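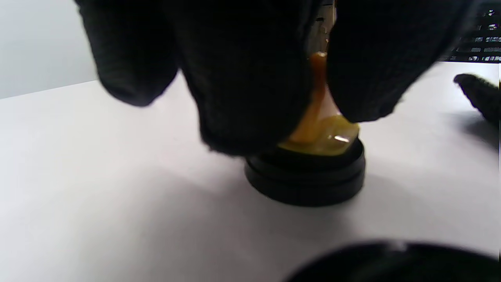

Bernsteingelb und zähflüssig, abgefüllt in ein kleines durchsichtiges Gefäß.

Markthalle Lomero öffnet wieder - mit Honigtheke und Lesecafé

Lomero, 1. Mai 2023. Die Markthalle von Lomero nimmt nach drei Jahren Umbau wieder den Betrieb auf. Das hat die Stadtverwaltung mitgeteilt. Auf 1009 Quadratmetern Grundfläche finden bis zu 55 Stände Platz, dazu kommen ein Lesecafé im früheren Kühlraum und eine gemeinsame Verkaufstheke der Imkereien aus dem Umland. Die Wochenhändler, die während der Bauzeit auf den Parkplatz am Güterbahnhof ausgewichen waren, ziehen schrittweise zurück in das Gebäude.

Der Umbau war zunächst auf deutlich kürzere Zeit angelegt. Bei der Öffnung des Dachs zeigte sich aber, dass mehrere Träger auf der Nordseite ersetzt werden mussten. Hinzu kam ein Streit über die Lüftung, der erst im Dezember mit einem Vergleich endete. Die Pläne stammen vom Büro Mitsotakis-Vlachou, das die alte Fassade mit den hohen Rundbogenfenstern erhalten und den Innenraum neu gegliedert hat. Fisch und Fleisch liegen jetzt an der Rückseite mit eigener Zufahrt, Obst und Gemüse in der Mitte, Trockenwaren und Feinkost am Haupteingang.

Betrieben wird die Halle künftig von der Gesellschaft Zoltireo, die auch den Wochenmarkt am Hafen organisiert. Der Vertrag mit der Stadt sieht vor, dass die Standmieten nach Warengruppen gestaffelt werden. Händler mit eigener Erzeugung zahlen weniger als reine Wiederverkäufer. Wer nur im Sommerhalbjahr verkauft, kann einen Stand mit einem zweiten Betrieb teilen. In der Händlerschaft ist diese Regelung umstritten. Einige Gemüsebetriebe befürchten, dass sie bei der Vergabe der Plätze am Mittelgang das Nachsehen haben. Zoltireo will die Verteilung nach der ersten Saison überprüfen.

Neu ist die Honigtheke. Bisher hatten die Imkereien einzeln verkauft, oft nur an wenigen Markttagen im Jahr. Nun bieten sie ihre Ware gemeinsam an und wechseln sich beim Verkauf ab. Angeboten werden vor allem Waldhonig, Thymianhonig und eine helle Frühjahrstracht, die wegen des kalten Wetters in diesem Jahr später erwartet wird. Neben den üblichen Gläsern gibt es kleine Probiergrößen. Auf jedem Etikett müssen Betrieb, Ernte und Standort der Völker genannt sein. Mischungen mit zugekauftem Honig sind an der Theke nicht zugelassen.

Die Herkunftsangaben werden über das Programm Landstead geprüft, dem sich die Erzeuger freiwillig anschließen können. Dabei werden Rückstellproben aus jeder Charge aufbewahrt und bei Beschwerden untersucht. Die Kosten teilen sich die Stadt und die beteiligten Betriebe. Ob auch Olivenöl und Käse einbezogen werden, ist noch offen. Die Ölmühlen haben Interesse angemeldet, verlangen aber längere Übergangsfristen für bereits bedruckte Flaschen und Kanister.

Im Lesecafé liegen Tageszeitungen und Zeitschriften aus, darunter auch fremdsprachige Titel. Die Stadtbücherei hatte ihren Zeitungsraum vor längerer Zeit geschlossen und den Bestand stark verkleinert. Seither gab es im Zentrum keinen öffentlichen Ort mehr, an dem gedruckte Zeitungen ohne Kauf gelesen werden konnten. Verzehrzwang besteht im Café nicht. Ältere Ausgaben werden gesammelt und an Schulen abgegeben, die sie im Unterricht verwenden.

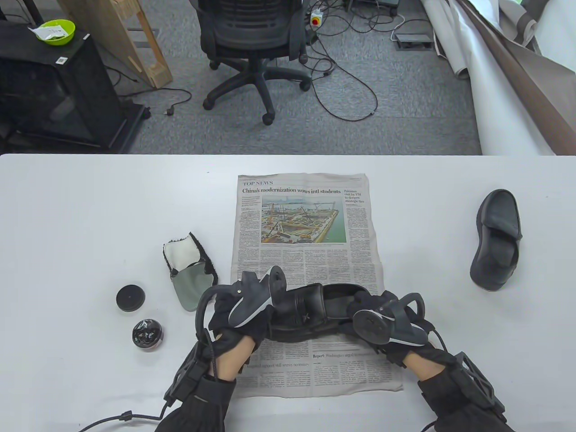 Englischsprachige Zeitungsseite aus dem Ressort „Top News“ mit einem Aufmacher über China.

Das Angebot an fremdsprachiger Presse geht auf eine Umfrage unter den Anwohnern zurück, an der sich 816 Personen beteiligt haben. Neben einem Leseplatz wurden darin vor allem öffentliche Toiletten, Fahrradständer und längere Öffnungszeiten am Nachmittag gewünscht. Die Toiletten sind eingebaut und von außen zugänglich. Die Fahrradständer fehlen noch, weil die Pflasterarbeiten an der Ostseite nicht abgeschlossen sind. Bis dahin können Räder im Hof der benachbarten Berufsschule abgestellt werden.

Bei den Öffnungszeiten bleibt es vorerst beim Vormittagsbetrieb. Das Lesecafé und die Theken am Haupteingang dürfen bis in den Abend geöffnet bleiben, die übrigen Stände schließen nach der Mittagszeit. Eine Ausweitung scheitert nach Angaben der Betreibergesellschaft bisher an der Anlieferung. Lastwagen dürfen die schmale Straße hinter der Halle nur am frühen Morgen befahren. Die Anwohner hatten sich während der Bauzeit mehrfach über Lärm beschwert, die Stadt will die Sperrzeiten daher nicht lockern.

Für Besucher ändert sich auch die Verkehrsführung. Die Bushaltestelle vor dem Haupteingang wird wieder angefahren, die Ersatzhaltestelle am Güterbahnhof entfällt. Der Parkplatz dort steht noch einige Wochen für Händlerfahrzeuge zur Verfügung und wird danach neu asphaltiert. Kurzzeitparkplätze gibt es in der Seitenstraße neben der Post.

Anträge auf freie Stände nimmt das Marktbüro im Obergeschoss der Halle entgegen. Vergeben werden derzeit noch Plätze für Backwaren, Blumen und Haushaltswaren. Imkereien, die an der gemeinsamen Theke verkaufen wollen, müssen ihre Völker im Bezirk Lomero gemeldet haben und eine Probe der aktuellen Ernte einreichen.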